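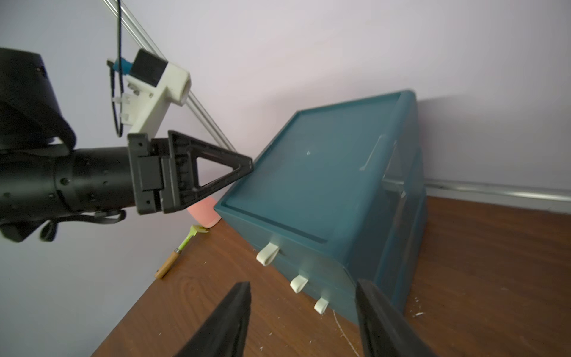 Busisiwe Pretorius told me over tea that little drawers are where things go to be forgotten, and that she would sooner have one big open box and be done with it. I want to start there, and I'd like you to hold on to it, as I think she has a point and I'm going to spend the next half hour or so arguing with her.

(Let people settle. Wait for the urn to stop.)

So, good evening, and thank you for coming out in January, when any sensible person is at home under a blanket. My talk is called Small Drawers, and it really is about that. Small plastic drawers, the see-through sort, the kind that sit on a table or a shelf and hold the buttons, the fuses, the stamps, the spare keys that don't seem to open anything. The one up on the screen behind me is a teal one with cream pulls, and I'm very fond of the colour, I must say. It can stay up there while I talk.

I ought to tell you how I came to them. When I cleared my aunt's sewing room there were 161 jam jars, and I know that because Vlastimil Vondráček carried them down the stairs for me and let me know the total every time we stopped for breath. Jars are lovely things. You can see what's in them, they cost nothing, and they look cheerful on a windowsill. But you have to unscrew every one, and the one you want is always at the back, and by the third jar you have lids all over the table and have lost track of which goes with which. I moved the lot into drawers over one long wet weekend and have been talking about it ever since, as my family will confirm.

(Pause here. Somebody usually wants to defend jars. Let them.)

Now, what goes in. My feeling is that a small drawer should hold one sort of thing, and that the sort should be something you'd say out loud. You'd say "where are the picture hooks?" so picture hooks get a drawer. You would never in your life say "where are the assorted metal fittings?" so please don't make a drawer for them. Arif Wanigasekara came to the last one of these talks and went home and wrote his labels exactly as his children ask for things, and so he now has a drawer marked THE TINY SCREWDRIVER. I think that's splendid.

On labels generally, I used to be very strict and I've softened. With a see-through drawer you can often manage without, if what's inside is a good bright colour or an obvious shape. Cotton reels don't need a label. Grey washers do. I write on masking tape with a soft pencil and stick it just under the pull, where my thumb isn't going to rub at it. I did buy a label machine once, and I spent a very happy afternoon with it and labelled the machine.

Pulls, then. I've a good deal to say about pulls and I shall try to be brief. (You won't be. Watch the clock.) Before you buy a set of drawers, put your finger to the pull and see how it suits you. A curved pull that stands out from the front is easier for stiff hands than a flush one, and I say this as someone whose hands are a good deal stiffer than they were. A pull in a different colour from the drawer is a kindness to tired eyes in the evening. My mother kept her pills in a set where everything was the same brown, pulls and all, and she used to feel her way along it like someone looking for a light switch.

Weight is the next thing. A little plastic set is light, and a light set will creep about the table when you tug at it. Put your heaviest things in the bottom drawer. Mine has the picture hooks and a bag of lead curtain weights, and it stays where it's told. If you're still chasing it round the table, a square of rubber matting underneath does the trick, the stuff sold for lining kitchen shelves. Jarmila Krajčí uses a folded tea towel and says it's just as good, and it has the merit of being already in the house.

Then there's the top, which always fills up. You know how it goes, you put one reel of thread there while you answer the door and by Easter you can't see the plastic. I allow myself two things on the top of mine, a pincushion and whatever I'm mending, and I have a word with myself on a Sunday night. Er, skip that if we're running late.

Cleaning is easy. Take the drawers out, tip the contents into saucers so they don't get muddled, and wash the drawers in warm water with a drop of washing-up liquid. Nothing scratchy, or the clear plastic goes cloudy. Let them dry properly before the needles go back.

(Pass round the two drawers from the bag. Ask for them back! Miloslav Kadlec still has one from the autumn.)

To come back to Busisiwe and her big open box. She's quite right that a drawer can be a place to forget things, and I found a whole drawer of keys last year that I couldn't account for at all. So once a year, in the dark months, I pull every drawer out and look. Anything I can't name goes in a bowl by the front door, and if it's still there in a month, off it goes. She came to see how I do it, and she took home the bowl idea and left the drawers, and we're still friends.

Questions now, I think, and then there's cake. If you've brought a tin of buttons to sort, the long table by the window is free.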